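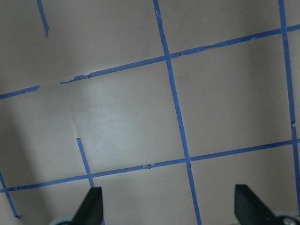 How long will a pot of soup keep if you make it ahead for work lunches?

Three or four days in the fridge, with the lid on, and after that I'd want it in the freezer. I portion mine out the night I make it, two jars for the fridge and the rest into the freezer, and I write the name of the soup on the lid. I used to skip the writing. I once packed what I was sure was minestrone and it was plum sauce.

I get that question more than any other since I started mentioning my lunches on here, so I thought I'd finally sit down and write the long version for those of you who keep asking, and for my sister, who keeps asking the loudest. Get yourself a cup of something, I do go on.

For years I was a lunch buyer. There was a Mogensen's on the corner of Nindier Street, two doors down from work, and they did a turkey and Swiss on a seeded roll that I would have married. I had it four days out of five. On the fifth day I had the tuna melt and felt adventurous. I knew the girl at the counter, she knew me, she'd start on the roll when she saw my coat go past the window, and I honestly looked forward to it from the minute I sat down in the morning. So please don't think I'm one of those people who believes a bought sandwich is a moral failing. I still think about that roll!

Then one evening last winter I was doing my taxes and, because I will do anything to avoid doing my taxes, I added up a year of lunches instead. It came to $2218. I added it up again and got the same thing. I sat there at the kitchen table with my reading glasses pushed up on my head and said a word my mother wouldn't have liked, and then I went and looked in the fridge, where there was half a roast chicken, most of a bag of carrots, and a carton of leftover rice that I would certainly have thrown away by the weekend.

That was the whole conversion. I took the chicken and the rice to work the next day in a margarine tub, and it was dry and sad and I missed my roll terribly.

The first month was rough, I won't pretend. I made every mistake there is. I packed salad with the dressing already on it, so by noon I had a kind of green stew. I packed leftover fish once and was spoken to (kindly, but I was spoken to). I made a huge pot of lentils with the idea of eating it all week, and by the third day I couldn't look at a lentil, and I walked down to Mogensen's in the rain and had the turkey and Swiss and enjoyed every bite. If you are just starting out, I'd say go easy on the one-big-pot plan. It sounds so sensible when you're standing in the store with a cart. But most of us can't eat the same thing five days running unless somebody else is making it for us, and even then it had better have Swiss on it.

What worked for me in the end was cooking two things, both small, and building up the freezer a little at a time. So one evening I'd make a soup and eat it for supper and put away three jars. A few nights later I'd do the same with chili, or a chicken and noodle thing my aunt used to make, or baked beans. By March I had a whole shelf of jars to pick from, and choosing one in the morning felt a bit like standing at a counter again. I hadn't realized how much of what I liked about buying lunch was the choosing.

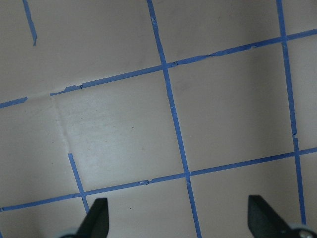 The other thing I'd missed was the walk. When you carry your lunch in with you there's no reason to get up, and I noticed I was eating at my desk with a fork in one hand and my mail open, and then at two o'clock I'd be hungry again and cross with everybody. I can't prove that eating in front of a screen doesn't count as eating, but my stomach seems to believe it. So now I heat up my jar, eat it in the break room with my back to the microwave, and then I go out and do my loop whether I feel like it or not. Down Nindier Street, past the shoe repair, around the little park with the bench that's missing a slat, and home again. It takes 15 minutes if I don't stop to talk to a dog. It never takes 15 minutes.

Now, containers. I have strong feelings about containers and I'll try to be brief. I began with the margarine tubs because that's what we had, and they leak. They all leak. I carried soup to work in one inside a bread bag inside another bread bag and still ended up with a split pea library book, which I paid for and now own. After that I bought a set of those boxes with the four clips, in a brand called Jellow that I found on the clearance shelf at the hardware store here in Rundus, and they've been good to me. The clips haven't broken and the lids all fit all the boxes, and anyone who has ever knelt on a kitchen floor in front of a cupboard full of lids will know what that's worth. There were seven in the set. I have five. I've stopped asking the family about the other two.

For soup I've gone over to glass jars with wide mouths. Leave a good inch at the top if you're freezing them, let the soup cool down all the way first, and put them in with the lids loose until they've frozen. I cracked two before I learned that. Move tomorrow's jar down to the fridge the night before. If you forget (I forget) stand it in a bowl of cool water while you shower and it'll usually loosen enough to tip into a pan or a bowl. Don't put a frozen jar straight in the microwave, please, and don't pour hot water on it either.

Bread goes separately, in wax paper. Crackers the same. Anything crunchy travels alone, that's my rule, and it covers croutons, nuts, chips, raw onion, and the celery in a chicken salad if you can be bothered, which in my case depends on the day. Dressing goes in an old spice jar. Mine still says cumin on it and my salads do have a faint something.

I should tell you about the swap, because that's been the nicest part of all this and I didn't plan it. One noon I was eating a potato and leek soup, and Shayne Prendergast from the front office leaned in at the door and said it smelled like her grandmother's house. I had a second jar in the break room fridge, so I gave it to her. The next week there was a jar on my desk with a rubber band and a note around it, black bean with orange peel, which I would never in my life have thought to put together, and it was wonderful. We've been trading ever since. She makes the spicy ones and the ones with ingredients I have to look up, and I make the beige ones. She says beige is a compliment.

There are four of us in it now. You bring one extra jar when you've got one, you put it on the bottom shelf with a piece of masking tape on the lid saying what's in it, and you take one when you feel like it. There's no list. I was worried at first that somebody would take and never give, and then somebody did exactly that for a while, and he'd just had a new baby, and now he brings the best cornbread in the county. So I'm glad I kept my mouth shut, which is not something I get to write very often.

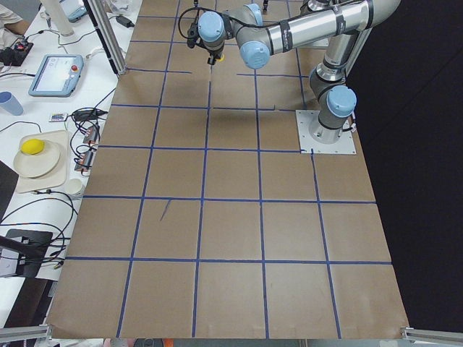
Arm over the long reach of brown paper, grabber pointing down.

A few people wrote after the last post to ask for the potato and leek, so I'll put it down the way I make it, and you can fuss with it. Three fat leeks, sliced and washed twice, because the sand hides. Cook them slowly in more butter than you think is decent, with a pinch of salt and the lid on, until they've gone completely soft and haven't browned at all. Add four potatoes, peeled and cut up small, and enough chicken broth to cover everything by an inch. Simmer until the potatoes fall apart when you lean on them. I mash mine right in the pot with a potato masher because I like it lumpy and because I hate washing the blender. Pepper, a little nutmeg if you're that sort. Stir in the cream after you've reheated it and only in the bowl you're eating. Potato soup goes a bit grainy in the freezer but a good hard stir brings most of it back, and the cream does the rest.

My sister wants to know if I've kept count of what I've saved, and I haven't, not properly. I did put 96 dollars in an envelope after the first few weeks and felt very pleased with it, and then the car needed a headlight. But the groceries haven't gone up as much as I feared, mostly because we're throwing so little away now. The end of a cabbage is a lunch. Two sausages and a heel of cheese are a lunch, if there's mustard.

And I do still go to Mogensen's! Once or twice a month, usually when the freezer shelf is down to the jar nobody wants (turnip, my fault). The girl at the counter doesn't start on the roll anymore when she sees my coat, I have to ask for it like everyone else, but she always puts in an extra pickle.

Next time I'll do the chicken and noodle one, if I can get my aunt's card out of my cousin. If you have a soup that freezes well and doesn't involve turnip, leave it in the comments. Shayne reads them too.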